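January
By Yesenia Huamán

Clendon Gripper Kit for Shared Workshops

So this is the page for the gripper kit we sell out of our shop, and I'm going to write it the way I'd tell you about it if you walked in and asked (people do walk in and ask!). It started as a build for our own arm. Ulises Tamayo drew the first set of fingers on the back of a Piner catalog, I cut them, and they pinched my thumb, and the second set was a lot better. What you get now is a black two-finger gripper, a mounting plate, the cable, a short bracket and a bag of screws that has a couple of spares in it.

We set it up over a white table with play food and kitchen things, which is still my favorite way to try a gripper. Plates are thin and slidy, bottles roll, and a toy tomato will head for the floor the second you touch it wrong.

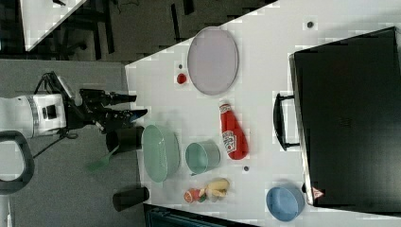

Gripper on the arm, with the ketchup bottle, basket and plate set out on the table.

The kit is $38 for the fingers alone, or you can get the whole thing with the mounting plate and cable. Ask me for the full price, it moves with what Plastura charges us for the sheet stock. I keep 2 finger shapes on the shelf, flat and slightly hooked. Get the flat ones first. The hooked ones are nice for bowl rims and basket edges but they're fussy with anything small.

Now, cables. Leave more slack than you think you need! My first one was too short and the wrist pulled it tight every time it turned over. The one in the kit is long enough to make a big lazy loop beside the arm, and yes it looks a bit messy, and I've stopped caring.

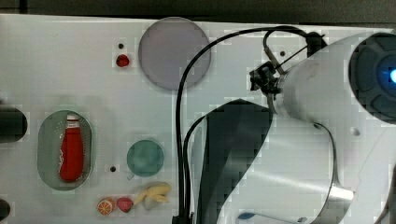 You'll want a Velcro tie partway along too, a loose one, so the loop stays out of the fingers but can still slide. Shireen Sibiya runs hers with no tie at all and swears by it, so try both.

The finger pads are rubber and they wear out. I rate a pair for 1,000 grips and then I swap them, though Pirjo Saarela has kept hers going much longer by turning them around halfway. Spare pads come in packs of 50 because that's how Flores sells them to me, and I'm happy to split a pack if you pick up in person.

Things I don't include: the arm (sorry!), a table, or a hex key. Check your wrist bolt pattern before you order and send me a photo if you're not sure. Returns are fine as long as you haven't drilled the plate.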